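Ticket 3077
Queue: Simulation and teleop
Opened by: Areti Michailidis
Assigned to: Réka Bárány
Component: Sivby teleop client, Revorthorpe cell scene
Severity: 2
Status: Resolved, follow-up open

Summary

Demonstrations recorded by remote control in the Revorthorpe scene replay with the wrist rotated off the recorded pose near the divided container. Operator sees a good pick, replay closes beside the part. Affects the sorting task only. The bin transfer task in the same scene replays normally.

Initial report (Michailidis)

Recorded a batch on Sunday with the Brandis hand controller. All episodes were accepted by the client with no warnings. On replay the arm tracks the demonstration until the fingers drop below the rim, then the last joint lags and the gripper closes early. Episode 527 is the clearest case and is the one I'd use for debugging. Closest approach in the wrist view:
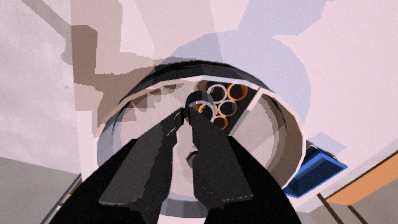 Can a demonstration be kept if the replay misses but the operator's original pick was good?
Keep the raw recording, but leave it out of the training set until a replay passes. The raw file holds the controller poses, so the joint trajectory can be regenerated once the fault is fixed.

Steps to reproduce

Load the Revorthorpe scene with default seed.
Connect the hand controller and zero it at the home pose.
Hold the clutch, bring the gripper over the divided container and descend between the rim and the divider.
Close on a part, lift, release the clutch, stop recording.
Replay in joint mode with physics on.

Expected: gripper closes at the recorded pose.
Result: wrist arrives late, fingers close short of the recorded pose.

Comment (Bárány)

Reproduced on the first attempt. Notes so far:

Replay in Cartesian mode shows the same offset, so the joint file on its own isn't the cause.
Replay with physics off lands on the recorded pose. That points to timing or contact, and away from calibration.
Swapping the Brandis controller for the keyboard jog gives clean replays, though nobody moves the wrist that fast with the keyboard.
Lowering the controller gain to half reduces the error but doesn't remove it.

Areti, please attach the client log for 527 and confirm whether clutch smoothing was enabled. Also confirm which build of the Dimitriou solver you had loaded. The cell config pins one but the client will accept a local override without saying so.

Comment (Michailidis)

Log attached. Smoothing was on. No solver override, I checked the environment twice. One thing I hadn't put in the report: I re-clutch a lot in this task. The approach over the rim is awkward with the arm folded and I run out of wrist travel, so I release, turn my hand back to neutral and grab again. The bin transfer doesn't need it.

Comment (Bárány)

That's the useful bit. With smoothing enabled, the filter carries its old state across the clutch release. On re-engage it blends from the stale orientation to the new one. The live view draws the unfiltered target, so the operator sees a wrist that is already where they want it. The recorder writes the target with one timestamp and the gripper command with another. On replay the gripper command is on time and the wrist is not.

Checked against the overview camera to rule out a reach problem or a base offset. Shoulder and elbow follow the commanded values for the whole episode. The error is confined to the wrist joints. 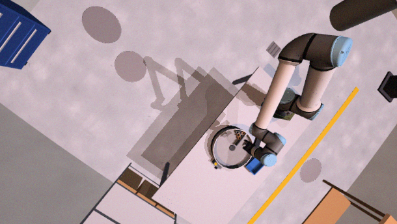
How should an operator re-clutch during a demonstration while the fault is present?
Lift clear of the container first, release, turn the hand back to neutral, re-engage and hold still until the target marker settles. Start the descent only after that.

Workaround (posted to the operators' channel)

Turn clutch smoothing off under Controller, Input. The motion will feel rougher, mostly in roll. If you need it on for wrist comfort, follow the re-clutch procedure and don't release the clutch below rim height. Episodes with a release below rim height should be marked Hold in the labelling sheet.

Fix (Bárány)

Patch is in the Sivby client, merged to the nightly branch:

Filter state is reset on clutch release and initialised from the measured wrist pose on re-engage.
Live view now draws the filtered target, the same value the recorder writes.
Gripper and pose commands share a timestamp.
Client logs a warning when the filtered and raw orientation differ by more than the configured limit while the gripper is closing.

Regenerated 527 from the raw controller poses with the patched filter. Replay now closes at the regenerated pose in joint and Cartesian modes. Ran it with 6 seeds, all passed.

Comment (Michailidis)

Confirmed on my machine. Recorded a fresh set with smoothing on and re-clutched on purpose over the container. Replays are good. The live view does feel slower than it used to. I gather that's the real lag and I'd been steering against a marker that wasn't there, so I'm not asking for it to be changed back. It should go in the operator notes, though, or you'll get a ticket from everyone who updates.

Comment (Bárány)

Added to the notes under Known behaviour. Default smoothing constant reduced as well. Anyone who has saved a custom profile will keep their old value until they reset it.

Follow-up items

Batch regeneration of the Sunday recordings: Bárány, in progress.
Replay check to run automatically before an episode is accepted: not assigned.
Client should print the solver build at startup, including any override: separate ticket to be raised.
Cancelled episodes still consume a number in the sequence. Cosmetic, low priority, leaving it here so it isn't lost.

Status changed to Resolved by Réka Bárány. Ticket stays linked to the regeneration job until that completes.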